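Features

Paper trail

Kwame Asante has spent most of his working life with other people's leftovers. His new show fills the ground floor of the Kulidance gallery with notices, receipts, timetables and carbon copies, many of them fixed directly to the wall at reading height. He calls it Second Copy. It runs until the end of August.

Asante trained as a printmaker and still keeps a press, but he stopped making editions when he found he was more interested in the proofs. For a while he worked in the back office of a shipping agent, where every form was typed in triplicate and the bottom sheet was always the worst. He began taking the bottom sheets home. "The top copy is for the customer," he says. "The last one is for a drawer. I wanted to see what was in the drawer."

The largest work, Colivov, is made up of 400 of these sheets. They are hung in rows, edge to edge, and from across the room they look like a faded blue cloth. Up close you can read parts of them. There are weights, ports, initials and now and then a complaint. Asante took every sheet out of its original bundle by hand, and the small holes left in the corners have been kept.
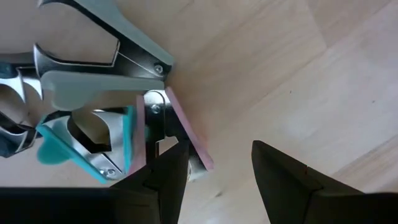 He worked on Colivov over two winters. The order of the sheets follows the strength of the ink, so the darkest are by the door and the palest by the far window, where the type has nearly gone. Dates and places are mixed up as a result, which annoyed the archivist who lent him part of the material. Asante says they came to an agreement. A typed list beside the work gives the original order for anyone who wants it.

The second room is quieter. It holds 6 photographs from the series Uçar, taken in a closed ticket office, each paired with a short text printed at the same size. The texts do not explain the photographs. One is a set of instructions for balancing a till. Another is a letter asking for a chair to be replaced. Visitors tend to read the text first and then look across for the chair, which does not appear.

I asked whether this was meant as a tease. He said he hadn't thought of it that way. He had found the letter in the office and the chair was no longer there, and he didn't want to photograph a different one.

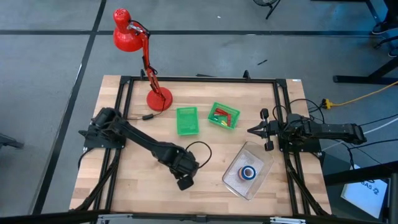
Two arms, one on each side of a wooden tabletop.

Asante's studio is in a shared building and he is in it by seven most mornings. He does the sorting early, when the light is even, and leaves writing for the afternoon. He uses a long table and a great many shallow trays, and he does not label the trays. When a group of papers has sat together for up to three months without bothering him, he treats it as finished and starts thinking about the wall.

That slow method has made him hard to programme. Lolov, the small press that publishes his books, waited four years for the last one. It came out as a plain grey paperback with no introduction and sold better than anyone there expected. A new volume is planned to go with this exhibition, though it was still at the printer when I visited.

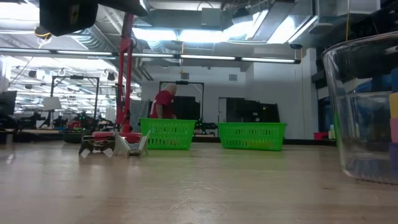 The book will include some of the pieces that were left out of the show, among them a run of library slips that Asante thinks work better in the hand. I was shown a few. They are thin, pinkish things with a stamped date and a borrower's number, and he has written nothing on them.

The weakest part of Second Copy is the sound piece on the stairs, a recording of names being read from a delivery book. It is hard to hear over the front door, and the gallery has put it in a spot where people don't want to stop. Asante agreed that it needed a room. There wasn't one, so it went on the stairs.

He is now looking at envelopes. A former colleague has offered him several boxes, all empty, with the windows still in them. He has not decided whether to open the flaps.

Second Copy is at Kulidance until the end of August. Admission is free. The book will be available from the gallery desk and from Lolov.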